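강의 수질을 삼십 년 동안 보아 온 사람, 파실 아세파 씨를 만나다

글: 도시코 요시다

파실 아세파 씨는 약속 시간보다 먼저 와서 창가 자리에 앉아 있었다. 그는 올봄까지 애솔름 주의 환경감독국에서 국장으로 일했고, 지금은 진빌 시의 물 정책 자문을 맡고 있다. 일요일 오전이었지만 그는 서류 가방을 가지고 왔다. 나는 한국어로 글을 쓰는 일이 아직 조심스러워서, 그의 말을 여러 번 확인하면서 받아 적었다.

그는 처음부터 행정가가 되려고 한 것은 아니었다고 했다. "저는 실험실 직원으로 들어갔습니다. 강물을 병에 담아 와서 질소와 인을 재는 일이었지요. 그때 상사가 가타야마 기요시 씨였습니다. 그분은 보고서의 숫자 하나가 틀리면 처음부터 다시 쓰게 하셨어요."

가장 기억에 남는 일을 물었더니 그는 레니핸 강의 배출 허가 문제를 이야기했다. 당시 강 주변에는 배출 허가를 받은 사업장이 193곳 있었는데, 그중 77곳은 허가 기간이 이미 끝난 상태였다. 새 허가가 나오지 않아서 옛 기준이 그대로 적용되고 있었다.

"법을 어긴 것은 아니었습니다. 신청서를 제때 냈으면 옛 허가가 계속 유효하니까요. 그런데 우리 쪽에서 심사를 못 했습니다. 심사관이 모자랐고, 솔직히 말하면 어려운 서류를 뒤로 미루는 습관도 있었습니다."

그는 국장이 된 첫해에 밀린 서류를 오래된 순서대로 처리하게 했다. 사업장 쪽의 반발도 있었고, 직원들의 불만도 컸다고 한다. 의회에서는 캐러독 롤런즈 의원이 예산 심의 때마다 이 문제를 꺼냈다. 아세파 씨는 그를 나쁘게 말하지 않았다. "롤런즈 의원은 질문을 준비해 오는 사람이었습니다. 저는 그분 때문에 허가 조건을 거의 외우게 되었습니다."
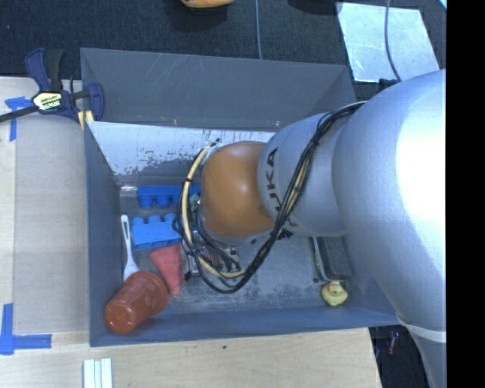
허가 심사가 끝나기까지는 43개월이 걸렸다. 그동안 주 정부는 제재 방식도 바꾸었다. 전에는 위반이 나오면 벌금을 바로 매겼지만, 새 제도에서는 사업장이 먼저 개선 계획을 내고 그 내용을 주민에게 공개해야 했다. 환경 단체 가운데에는 이것을 후퇴라고 비판한 곳도 있었다.

"그 비판은 이해합니다. 벌금은 눈에 보이니까요. 하지만 벌금이 작으면 회사는 그것을 비용이라고 생각합니다. 공개 설명회에는 이웃 사람들이 옵니다. 저는 설명회가 더 무섭다고 생각했습니다."

모든 결정이 잘되었다고 생각하느냐고 다시 물었다. 그는 잠시 생각한 뒤에 호두부드 지역의 이야기를 했다. 그곳에는 약 2000가구가 우물물을 쓰고 있었는데, 감독국은 강만 보고 지하수 조사를 늦게 시작했다. 조사를 처음 요구한 사람은 지역 신문의 기자였던 다카기 쇼타 씨였다.

"다카기 씨의 편지가 제 책상에 왔을 때, 저는 담당 부서로 넘기고 잊어버렸습니다. 두 번째 편지를 받고서야 읽었습니다. 이 일은 제 잘못입니다. 후임자에게도 그렇게 써서 남겼습니다."

지금 그가 맡은 진빌의 일은 규모가 훨씬 작다. 비가 많이 오면 하수가 강으로 넘치는 오래된 관로를 어떤 순서로 고칠지 정하는 것이다. 6월에는 첫 번째 주민 설명회가 열린다. 그는 발표 자료를 직접 만들고 있다며 가방에서 종이 몇 장을 꺼내 보여 주었다. 지도 위에 연필로 쓴 글씨가 많았다.

젊은 공무원에게 해 주고 싶은 말이 있는지도 물어보았다. "현장에 가라는 말은 다들 하니까 저는 안 하겠습니다. 옛날 허가서를 읽으라고 하고 싶습니다. 왜 그 조건이 들어갔는지 모르면 고칠 수도 없습니다."

이야기가 끝난 뒤 그는 내 노트에 적힌 강 이름의 철자를 하나 고쳐 주었고, 설명회 자료를 마저 써야 한다며 먼저 일어났다.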